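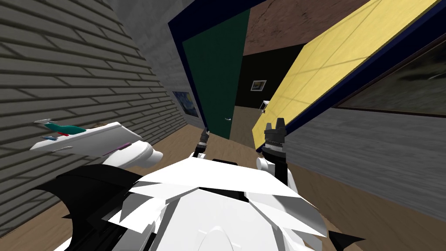
Can I wear the Pravia vest under a normal work shirt?

Most people can, as long as the shirt has a bit of room across the shoulders. If you buy your shirts snug, go up one size or get the outer carrier and wear it over the top.

Pravia Covert Stab-Resistant Vest
Stock no. 2940
$197 vest with one cover
$211 vest with two covers

I worked the door at pubs and a late-night bottle shop in Wernum for years before I started selling this gear, and I've worn some shockers. My first vest rode up into my throat every time I sat down, and by 2 in the morning I'd have happily thrown it in the harbour. So I'm fussy! The Pravia is the one I wear now when I fill in on a shift, and it's the one I sell the most of to guards, transit staff and rangers.

The panels come out of the cover through a zip along the bottom hem. Wipe them with a damp cloth, let them dry flat and never put them in the machine (or leave them on the dash of your ute in January, please). The cover itself goes in a cold wash. I'd spend the extra on the second cover if you do back-to-back nights, as they take ages to dry in winter.

Colours are black, navy and a sort of grey that Pravia calls stone. The grey shows every coffee spill.

Sizing: measure your chest over a T-shirt, then measure from the notch at the top of your breastbone down to your belly button, standing up. Send me both numbers with the order. The front panel should stop near your navel so you can sit and bend. Everyone wants it longer and then everyone sends it back for a shorter one. The women's cut has darted panels and costs the same.

This is a stab vest only. It isn't rated for bullets, and it won't do a thing for your arms, neck or legs. It's there to give you a better chance while you back off and call the police. If a panel takes a hit or gets creased, stop wearing it and replace it, even if the cover looks fine.

A word on the law: some states and territories want you to hold a permit or an exemption before you can own body armour, and the rules change. Check with your police licensing branch before you order. I'll ask for a copy of your paperwork where it's needed, and I can't post until I've got it.

Orders in before noon go out the same day from the Fedmont shop. Come in and try one on if you're close, bring your work belt and radio so we can see how it all sits together.

Also fits stock no. 2131, the Mykhailiuk outer carrier, sold separately. Navy is out until June.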